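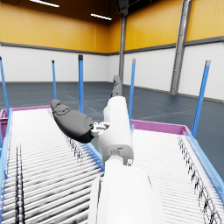

Lab 4: Bottle pick on the roller conveyors

Work in pairs. All of this lab is done in the simulator; no hardware time is booked for it. Start from the Zurkano warehouse world and load the two-arm robot with the default gripper settings. Do not edit the conveyor models.

Before you write any motion code, drive each arm by hand with the sliders until you know where it stops. The rails are solid in the collision model and a finger that touches one will end the run. 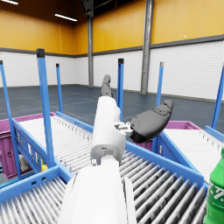

Keep the approach slow. The wrist camera loses the near side of the work area once the hand is low, so plan the last part of the move from the head view and use the wrist view only as a check. Students last January tried it the other way and spent most of the session on false contacts.

Task

1. Find the green bottle in the head view and report its position in the robot base frame.
2. Bring both hands to the same height, one on each side of the bottle, fingers open.
3. Close on the bottle, lift, and hold for 44 simulation steps.
4. Set it down upright and return both arms to the start pose.
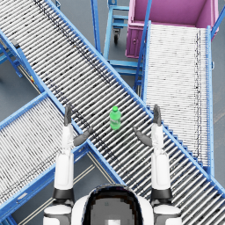
Each run is limited to 3000 steps. The reference solution takes 1585, and yours can be slower without losing points. A bottle that tips over counts as a failed run — reset the world and log it anyway. The log is graded too.

Hand in the script, the log and one page on what you changed between runs. Put the random seed at the top of the log. Pairs going on to the Mernwood project should keep their grasp code in a separate file, as it will be used again there.

Posted 2023-06-01

Filed under: Course Materials, Robotics, Labs

We use cookies to remember your settings. By continuing to use this site you accept our cookie policy.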